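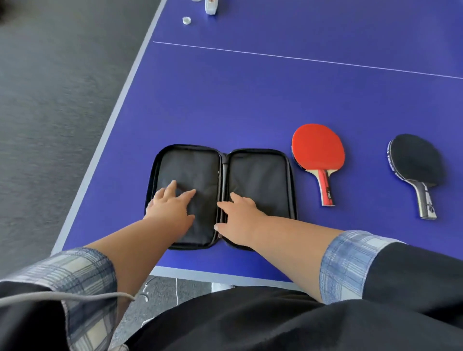

Case open flat on the table, bats out, ready for a sort-through.

Looking after your table tennis things

We've got a table at work now, and I've somehow become the person who tidies it. I don't mind! Ten minutes after the last game and it all goes away properly, which beats hunting for a bat at lunchtime. These are the habits I've picked up, mostly by doing it wrong first.

Empty the case before you fill it

Take both bats out, open the case right up like a book and press the lining flat with your hands. You'll feel any grit straight away, especially down by the seam in the middle. I tip mine over the bin and go round the corners with a dry paintbrush. If the lining smells a bit sweaty (August was grim) leave it unzipped overnight.

Wipe the rubbers

A barely damp sponge, one wipe from the handle end to the tip, then leave the bat to dry. No kitchen spray, please — I ruined a decent red rubber that way and it went as shiny as a plate. Keep water off a wooden handle too.

Clear the table, net and all

Trays, bottle tops, cups, anything that has wandered on during the evening needs to come off before you wipe down. I use a shallow clear plastic tray for bits and bobs, and I lift it when I move it, as dragging one over a speck of grit can scratch the surface. Go gently near the net clamps. Negin Ghasemi showed me how to dust the mesh with a soft clothes brush, working from one post to the other.

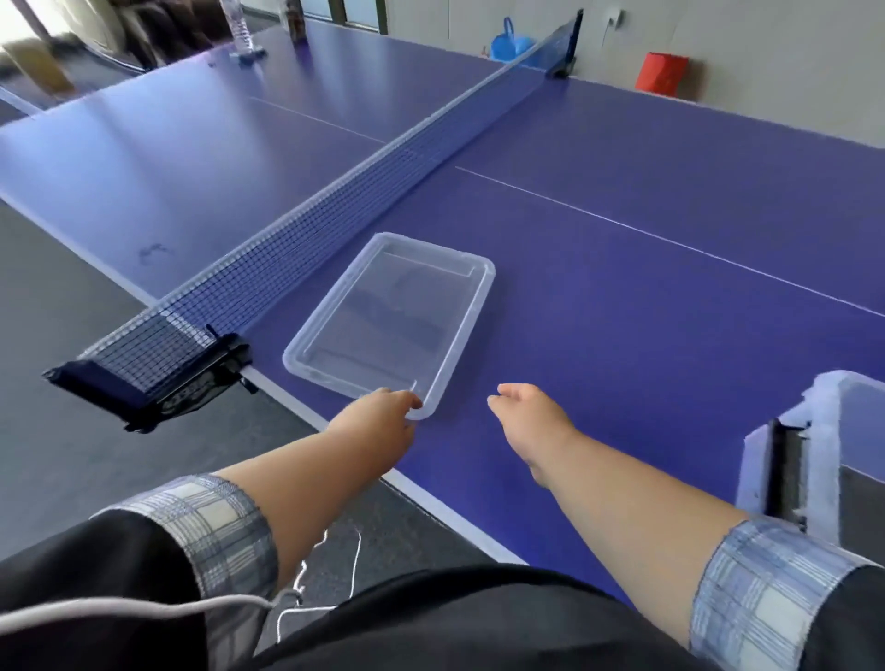 Putting the bats away

Check everything's dry first. Slide the bat in and lay your palm flat on it so it sits right down inside, then do the zip slowly with your other hand. If it catches, back it up and tuck the lining in.
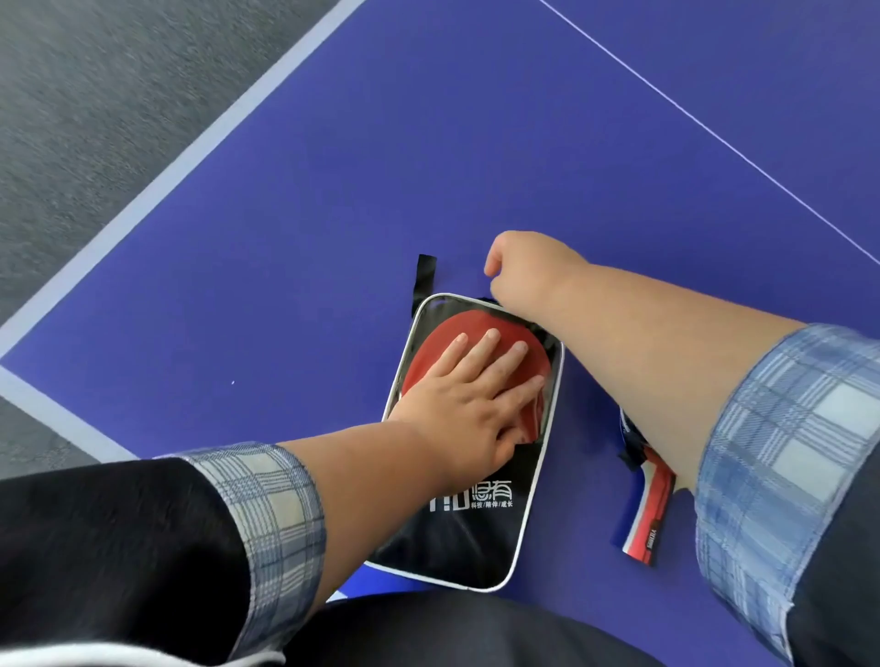 I keep the cases on a shelf away from the radiator, standing up like books, with a label on each one. Corey Kerslake used to leave his in the car all summer and the rubber started lifting at the edges, so don't do that. A bit of candle wax rubbed along a stiff zip works wonders, by the way — just wipe off the extra before you close it.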